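# Procura-se gente para a equipa Trestetora (não é preciso saber programar!)

Olá! Sou o Man-lok Ng, estou no mestrado e desde março coordeno a Trestetora, o projeto de estudantes em que ensinamos dois braços robóticos a trabalhar juntos em coisas moles. Sacos, tecidos, papel, cordões, tudo o que dobra e foge. Para quem vem das aulas de robótica clássica, com os seus cubinhos rígidos e bem comportados, é um choque (foi para mim, pelo menos).

Estamos a abrir lugares para o próximo semestre e desta vez queria mesmo ver caras de outros cursos. No semestre passado éramos quase todos de eletrotécnica e notava-se: discutíamos filtros durante uma tarde inteira e depois ninguém sabia dobrar um pano como deve ser.

## O que vais fazer

O trabalho divide-se em turnos de 3 horas. Em cada turno, uma pessoa comanda os braços e outra prepara a mesa, troca os objetos e toma notas. A meio trocam de lugar, e acreditem que sabe bem, porque comandar dois braços ao mesmo tempo cansa a cabeça de uma maneira esquisita.

As tarefas deste ciclo são:

- abrir e segurar sacos pequenos com as duas garras
- enrolar e desenrolar peças de tecido ou papel
- arrumar cabos e ferramentas miúdas sem varrer a mesa toda
- rever gravações e marcar onde a tarefa começa e acaba

A última é a menos glamorosa, eu sei. Mas é onde se aprende mais! Já temos 1274 gravações revistas, de um total de 2068, e o resto não se vai rever sozinho.

## Quem procuramos

Nove pessoas, de qualquer curso e de qualquer ano. Ter mãos pacientes conta muito – quem costura, toca um instrumento ou monta maquetes costuma apanhar o jeito depressa. Se souberes Python, ótimo, temos sempre scripts a precisar de carinho. Se não souberes, também há muito que fazer.

Só pedimos que consigas vir a um turno por semana e que avises quando não puderes. Ah, e cabelo comprido preso, mangas justas, nada de pulseiras. Antes do primeiro turno há uma sessão de segurança, e ninguém mexe nos braços sem a ter feito.

## O que recebes em troca

Não é um emprego e não há salário, prefiro dizê-lo já. Há um certificado de participação, lanche nos turnos da tarde e a possibilidade de usar os dados para um trabalho de curso ou para a tese. Quem ficar até ao fim pode entrar na equipa que levamos à Clerine, a competição entre escolas onde no ano passado ficámos a meio da tabela. Este ano a prova tem uma categoria para dois braços e eu ando com uma vontade enorme de lá ir fazer boa figura.

## Como é um turno

Chegas, assinas a folha, vês qual é a tarefa na lista e começas. As primeiras tentativas correm quase sempre mal: uma garra puxa cedo demais, a outra larga, e lá se vai o saco. Ao fim de umas quantas já estás a negociar com a tua mão esquerda como se fosse um colega – e é aí que a coisa começa a ter graça. As notas vão para o Kivico, o nosso caderno partilhado, e podem ser escritas à vontade, em português ou inglês.

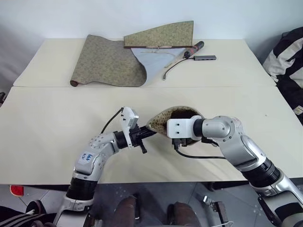

**Preciso de ter experiência com robôs para me candidatar?**

Nenhuma experiência é necessária. Toda a gente faz a sessão de segurança e o primeiro turno ao lado de alguém da equipa.

## Como te candidatas

Deixa o teu nome, o curso e os horários que te dão jeito no formulário afixado à entrada da sala Yang, ou passa por lá depois das 17h e fala comigo. Escreve também duas ou três linhas sobre uma coisa que gostes de fazer com as mãos. Pode ser pão, origami, arranjar bicicletas. Leio tudo e respondo a toda a gente!

Man-lok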